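Search this site
Type to search
5 min read

# Ornstead Colour Words

A list of everyday colour names, gathered from people describing ordinary things in their own words.

## What's in it

Ornstead is a set of 436 colour names in plain English, with notes on how people used them. We started because paint charts drove us up the wall. Lovely as they are, nobody's gran asks for the "Dusk Whisper" cardigan. She asks for the browny-purple one, and we wanted a list that starts there!

The names came from written answers sent in during May. People were asked to look at things around the house and garden and jot down what colour they'd call them, with no list to choose from. We kept the spelling as it arrived in one column and put a tidied version beside it, so "grey-ish", "grayish" and "greyish" can all be found under one heading.

Fruit and vegetables turned out to be a goldmine. Eighty-odd pages of notes in and we were still finding new ways to say orange.

## Files

- `names.csv` – one row per colour name, 436 rows
- `answers.csv` – the raw answers, up to 300 per question sheet
- `families.csv` – our grouping of the names into 84 families
- `notes.txt` – odds and ends, including the great teal argument

## Columns in names.csv

- `name` – tidied name, lower case, Australian spelling
- `as_written` – every spelling we received, split by semicolons
- `family` – matches a row in `families.csv`
- `borrowed_from` – the thing the name comes from, if there is one (plum, rust, mustard)
- `hedged` – yes if people mostly added "-ish", "sort of" or "kind of"

The `hedged` column is my favourite part of the whole thing. People are very sure about red and wonderfully unsure about anything near brown. Sort by it and have a read, it's great fun.

## Borrowed names

Two hundred names (200 exactly, which pleased us no end) are borrowed from a thing. Food leads by a long way, then plants, then metals and stones. "Eggplant" and "aubergine" both came in, and we filed them together under purple. "Capsicum" only ever came in with another colour word in front of it, so it has no row of its own. "Strawberry" got one, and sits with the reds. "Steel" went to the greys after some back and forth.

## Known gaps

Everyone answered in English, and most grew up with Australian words for food. Names for skin and hair were left out on purpose. Pale colours are thin on the ground, and the blues could do with more answers from people who live near the sea.

Screens differ, so there are no hex codes. If you need them, the Valtari chart keeps its own, and `families.csv` has a column for matching the two. The matching was done by eye and a few rows are wobbly – please tell us which!

## Changes

- 1.2: split "maroon" from "burgundy", fixed commas in `as_written`
- 1.1: added the `hedged` column
- 1.0: first release, June 8, 2019
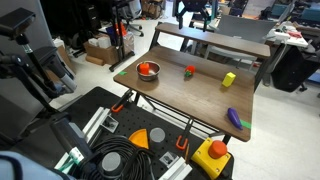
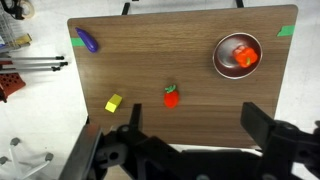 Purple eggplant and red or orange-red capsicum, both toys, with a steel bowl.

## Using it

Free for any use, including classrooms and craft groups. Please cite it as "Ornstead Colour Words" with the version number. Fixes and new names are very welcome through the issues page.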